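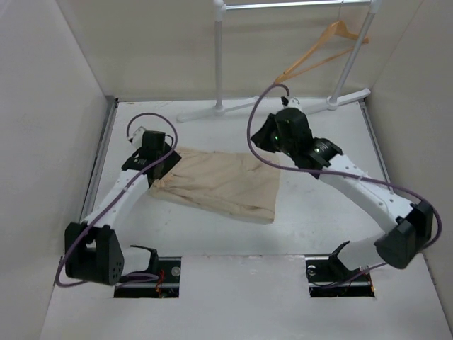
A two-arm cell with a cloth on the work surface and the clothes rack at the rear.

Flelik issues service notice for two-arm textile cells after cable fault

Flelik has issued a service notice covering all 341 of its two-arm textile handling cells, following a fault in which a gripper failed to release fabric on command. There were no injuries. Operators are asked to stop unattended running until the check described below has been carried out.

The fault was first recorded in January at the Trinden test site, during an endurance run of 1,000 hanging cycles. At around 600 cycles the left arm lost communication with its gripper while holding a cloth. The arm controller entered a protective stop as designed. The gripper did not open, and the right arm continued its programmed move for 30 milliseconds before the cell-level stop took effect. The cloth was pulled taut between the two grippers and tore.

Inspection found a partly broken conductor in the external cable that runs from the top of the gripper down the arm to the base. The break was at the point where the cable passes round the outside of the shoulder joint. Repeated rotation of the joint had drawn the loop tight and bent the cable below its minimum radius.

"The cable is the cause, but the delay between the two arms is the part we take more seriously," said Sowmya Subramaniam, head of product safety at Flelik. "A stop on one side should be a stop on both, with no interval that a load can be pulled through. The revised firmware links the two stop signals directly."

Operators should take the following steps:

Isolate the cell and move each shoulder joint by hand through its full range. The cable must keep visible slack at both end positions.
Check the outer sheath at the shoulder for flattening, whitening or cuts. Replace the cable if any are found.
Confirm that the cable does not catch on the mounting brackets or the edges of the openings in the front panel.
Install firmware release Skanitz before returning the cell to unattended use.

Replacement cables and a revised clip for the shoulder housing will be supplied free of charge. Cells that have already had a cable changed are still covered by the notice — the routing is unchanged on those units.

Fiachra Hayes, who led the Trinden investigation, said the endurance run has been restarted with the new clip fitted. Results will be sent to registered operators when the run is complete.

Press contact: Úna Scanlon, Flelik
Technical contact: Vignesh Chettiar, Flelik Service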